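Notebook, sample handling cell, sim side
2022-05-07

Picking up from the drawer mess. Short version for anyone who only reads the first paragraph: the planner is fine, the controller is fine, and most of my misery this week was collision geometry I made myself. Long version follows, because I will forget all of it by September and then do it again.

So, the state of things this morning. The Vorar branch had the new grasp sampler merged in, the sim came up clean, and the "pick a vial out of the open drawer" task failed nearly every time with the same unhelpful message (no valid plan, try again, good luck). I had been blaming the sampler. It's new, I wrote it late, it deserved some suspicion! But when I dumped the candidates it was handing over perfectly decent grasps. Straight down on the cap, fingers on either side, nice clearance to the next cap over. The planner looked at them and said no to all of them.

First thing I did was turn off collision checking between the gripper and the drawer. Plans everywhere, instantly. OK, so it's the drawer. Then I turned it back on and switched off only the rack meshes. Plans again. Then I felt a bit silly, because I remembered exactly what I'd done to the rack meshes.

When I imported the racks I ran them through the Flenent mesh tool on its default setting, and the default setting makes one convex hull per part. A rack with holes in it becomes a brick. Fine if all you ever do is carry the rack. But I had also exported the left one with the vials still parented to it (don't ask), so the hull got stretched up to cap height, across the whole footprint. As far as the planner knew there was a solid block sitting in the drawer with its top level with the caps, and every good grasp had the fingertips buried in it. Of course it said no. I'd have said no.

Fix was to split it. Rack body is its own part now, vials are their own objects, and for the rack I use a handful of boxes instead of a hull. The holes don't exist in the collision model and I don't think they need to for picking. Inserting is another story and I'm leaving that for when I do contact properly. I also put a check in the import script that complains if a part's hull is much taller than the visual mesh of the link it belongs to. It's a crude check and it caught one more offender, which was the drawer handle. I had no idea the handle was wrong! Its hull filled in the space behind the grip, so a hooking approach to open the drawer would never have planned either. I'd been opening the drawer by setting the joint directly, so it never came up.
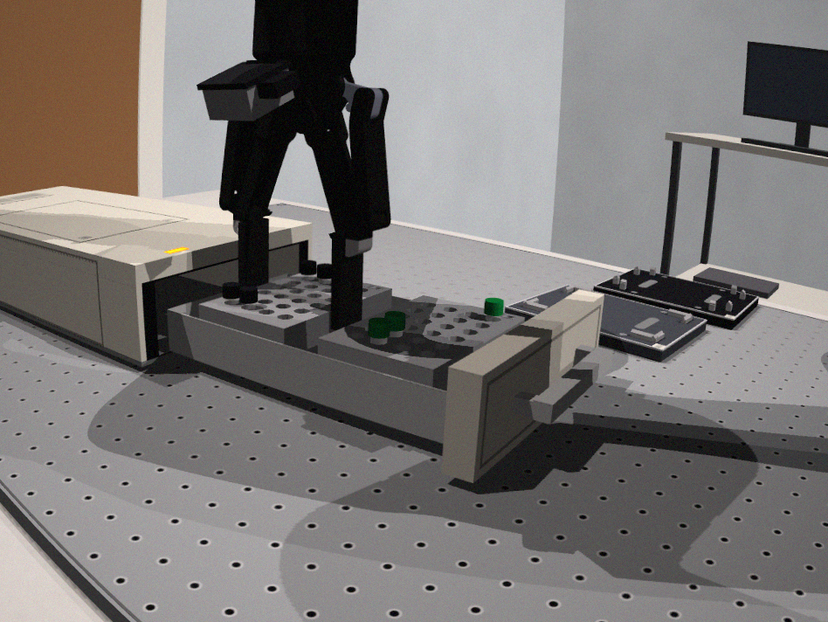 Next problem, once plans existed: the arm would get down to the pre-grasp and then do a little shuffle before the final descent. Not a big motion, but sideways, right next to the neighbors, and that's exactly where I don't want any shuffling. I spent far too long on this one. I suspected the gains, then the time parameterization, then the gains again (they're innocent, please leave them alone, I put them back to what's in the main config).

What was really going on is that the approach is two plans stitched together. The free-space one ends at the pre-grasp pose, and the straight-line one starts from the pre-grasp pose, but each of them was solving IK for that pose on its own. Same tool pose, slightly different joint solution. The stitching code saw the gap, decided it was small enough to interpolate across, and did so without a peep. Joint interpolation across a gap like that moves the tool, and there's my shuffle.

Now the straight-line segment gets solved first, and its starting joint configuration is passed to the free-space planner as a joint goal. No second IK call. It costs a bit more on failures, since we might find a lovely straight segment that can't be reached from where the arm is, but then it just takes the next candidate. I also made the stitcher throw if the two ends don't match. I'd much rather see a loud failure than a polite wiggle. Anybody who has scripts that relied on it quietly smoothing things over: sorry, they will now fall over, come and find me or just fix the seed.

Numbers, since I actually kept a log for once. I ran the batch overnight with drawer pose jitter and random start configurations, 2,269 trials in all. 254 of those failed. I went through the failure codes and they fall into two piles. The bigger pile is plain "no candidate survived", nearly always when the target is next to another vial and the jitter has pushed the drawer a little toward closed, so the gripper body gets too near the front of the machine casing. I can believe those. That's a real geometric limit and I'm not going to tune it away. I could get a few back by letting the wrist rotate more freely around the vertical, see below.

The other pile is timeouts, and those annoy me. The planner has a budget of 2 seconds and it's spending a silly amount of it in the collision checker, on pairs that can't ever touch. The perforated tabletop is the worst. I'd left the full mesh in as collision geometry, every hole, and every single query was being tested against it. It's a flat surface! It's a box now. I kept the holes in the visual mesh because the perception side wants them (the grid pattern confuses the depth filter in a way I'd like to keep reproducing). I haven't rerun the whole batch with the box yet. A short run looked quicker but I was also compiling something else during the first one, so that comparison is worth nothing and I'm not writing it down.

Wrist rotation. The sampler offers four yaw angles per vial, lined up with the rack axes, on the theory that the gaps are along the rows. That's true if the racks are full. With only a few vials in, there's loads of room on the diagonals and we never use it. I tried sampling yaw uniformly and scoring by distance to the nearest neighbor cap, and it picks sensible angles, but it also likes ones that put the finger linkage close to the drawer side wall, because the score only looks at fingertips. So the score needs to see the whole finger, including the wide bit at the upper joints. The fingers spread out in a big upside-down V above the tips, and that V is what hits things, much more than the tips do. I have a rough version where I sweep two capsules per finger and take the minimum distance. Works, slow, not merged.

Perception notes, quickly. I've been cheating and using ground-truth vial poses for everything above. Today I plugged in the real detector (well, the real detector on rendered images) to see how bad it would be. Green caps: good. Black caps: bad. Not surprising if you think about it, they sit on a rack full of dark round holes, and a black disc seen from above looks an awful lot like a dark hole. The detector either misses the vial or cheerfully finds vials in empty holes, depending on where I put the threshold, and there isn't a threshold I like.

The arm's own shadow makes it worse. Part of the green rack was shaded and the confidence on the vial at the front of it dropped noticeably compared with the one out in the light at the far corner. Same kind of vial, same size. I want to randomize the light direction in the training renders, which so far has been one fixed light because I set it up on the first day and never touched it again. I have 374 renders in the current training set and all of them have the shadow falling the same way. That's embarrassing and easy to fix.

For the black caps I think the answer is depth. The caps stand above the rack top, holes don't. Even a noisy height estimate should separate those two. I tried the dumbest possible version, rejecting any detection whose median height is below rack top plus a margin, and the false positives in the empty holes went away in the handful of views I looked at. The misses are still misses. Lowering the threshold and letting the height test clean up afterward is the obvious next move.

Bondbridge (our message layer, for whoever is new) dropped two joint state messages in a row during the detector run and the executor didn't notice. It carried on with a stale state and finished the motion. In sim nothing bad happens. On hardware I'd like it to stop. There's a staleness check in the old Hafþórsson driver that does what we want, I just need to copy the logic over without dragging in its whole config system. Also, the config loader choked on the name of that folder on one machine and not the other, so somewhere we're still opening files without saying what encoding they're in. Grep for it.

Things to do, in whatever order I get to them:

Rerun the full batch with the boxed tabletop, same seeds, nothing else compiling.
Merge the split rack parts and the hull height check into the Vorar branch.
Vary the light in the training renders, then regenerate everything.
Lower the detector threshold and put the height test behind it.
Whole-finger clearance score, but make it fast first. Precompute per yaw?
Staleness check in the executor.
Open the drawer with the gripper instead of setting the joint, now that the handle has a gap behind it again.

That last one I tried for ten minutes before packing up. It plans! The fingers get to the handle, close, and then slide along the grip when the arm starts to pull, so friction is next. I left the scene saved with the drawer half open under handle_pull_wip, please don't overwrite it.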